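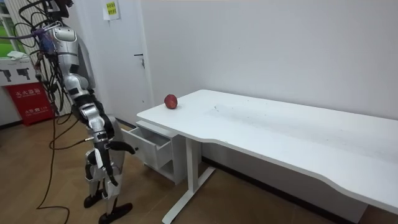 A humanoid robot beside a white desk with an open drawer.

Wultero County Board Adopts Revised District Map and Meeting Rules

WULTERO – The Wultero County Board of Supervisors voted Wednesday to adopt a revised election district map and an updated set of meeting rules. Both items take effect in July. The vote followed a public hearing held in the main meeting room of the County Administration Building.

The revised map moves 1,675 registered voters from the Istau District to the Onyeka District. Boundaries of the Uvham District do not change. The new line between Istau and Onyeka follows the center of the creek from the county line to the rail crossing, then runs along the state road to the existing district corner. The former line crossed several parcels, and some addresses had to be assigned to a district by hand.

The change does not affect the term of any sitting supervisor. Each member will continue to represent the district from which he or she was elected until the end of the current term. School board districts use the same boundaries and are adjusted in the same way.

Voters who have been moved will receive a notice by mail from the Office of Elections. The notice will list the voter's district, precinct and polling place. No action is required to remain registered. Voters whose mailing address differs from their residence address should confirm that both are current before the notices are sent.

Two polling places are affected. The Istau North precinct will vote at the Istau fire station, and the Onyeka East precinct will vote at the Onyeka branch library. All other polling places stay the same. Polling hours are not changed by the ordinance.

The updated meeting rules replace a document of 58 pages that had been amended in parts over several terms. The new text places all rules on agendas, public comment, closed sessions and appointments in a single numbered series. Under the revised rules:

Regular meetings will begin at 6:30 p.m.

Agenda packets will be posted on the county website no later than noon on the Friday before a regular meeting.

Speakers may sign up for public comment online or at the door until the meeting is called to order.

Appointments to boards and commissions will be listed on the agenda one meeting before the vote – a step that was previously optional.

Written comments received by the Clerk before the close of a hearing will be entered in the record in full.

Copies of the adopted map, the ordinance and the meeting rules are available from the Clerk to the Board during regular office hours and on the Board's page of the county website. A large-format print of the map is on display at the Uvham, Istau and Onyeka branch libraries. Questions about a voter's district or polling place should be directed to the Office of Elections. Questions about agendas or public comment should be directed to the Clerk to the Board.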